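# Notes wk 3: collecting demos in sim

Dec 24, 2022. Typed up fast, slides to follow.

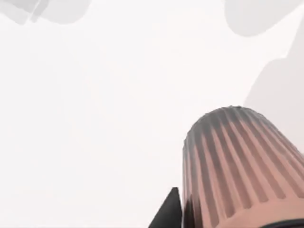 Évan Brunet objected straight away that sim examples are cheap for a reason, and that he'd take 20 careful ones off a real arm over a folder of rendered ones. Fair. We argued it for a while. My position: collect both, label which is which, never mix them silently.

## What counts as one example

- start state, every wrist view, every joint reading, gripper command, end state
- one attempt = one episode. Don't stitch two together to make a nice one
- failures get kept!! Tag them `fail`, don't delete
- pauses: leave them in, trim later with the script

## Wrist view, close range

Object fills a big part of the view, you get maybe one fingertip and a sliver of the rest of the gripper. Background can be nearly blank white with some gray blur. So the policy has very little to go on except the object edge and the finger. Ribbed surfaces like the one at the top: stripes look alike all the way round, so rotation is hard to read from a single view. Save the fixed view too.

Shading also matters. Dark finger against shaded side of object = weak edge. Vary the light between episodes, not during.

## Brimcombe set (the one you'll use)

237 episodes, 3 operators. Operator ID is in the header, please USE it when you split. Last year half the class split by frame and got lovely scores that meant nothing, neighboring frames ended up in both train and test.

Split by episode. Then check by operator.

Holberg set is older (2009), no gripper command logged, so only good for the vision part. Skip unless your project needs it.

## For the lab

1. Record your own episodes in the sim, same task, new start pose each time
2. Write down the start poses befor you begin, otherwise you'll drift toward the easy ones
3. Swap with another group, replay theirs, note any where the replay doesnt match
4. Hand in logs + half a page

Reading: Chauvin handout, section on operator bias. Broltska notes are optional, the August version has the corrected timestamps.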